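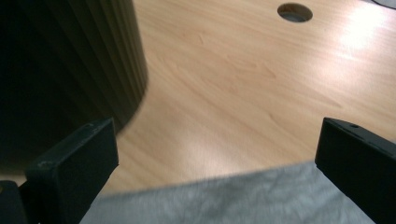 A soft grey cloth on a pale, wood-grain desktop.

The desk at the back of the Fendano office in Sutherland gets wiped down 3 times a week, and until last March it was done with paper towels. They left lint along the grain and the bin was always full.

The change came with a box of 40 cloths ordered from Gretolar, a small supplier of cleaning goods. Staff were given 2 rules: use the cloth dry for dust, and barely damp for anything else. Sprays stayed in the cupboard.

Laminate tops are easy to look after but they do show neglect. Water left standing near a joint can creep in and lift the edge. Scouring pads dull the finish, and the dull patch stays. A folded cloth, moved in the same direction as the grain, picks up most of what lands on a desk in a working day. For tea rings, a drop of washing-up liquid in warm water is enough - then go over it again with a dry part of the cloth.

Pale tops have one advantage. Crumbs and ink show up straight away, so they tend to get dealt with before they set.

The cloths go in the wash at the end of the week, without fabric softener, which coats the fibres and makes them smear. They dry overnight on a rail by the window. Any that have gone stiff are kept for the bike shed.

The office in Rorkinard, where there are more desks and fewer cupboards, will switch over next.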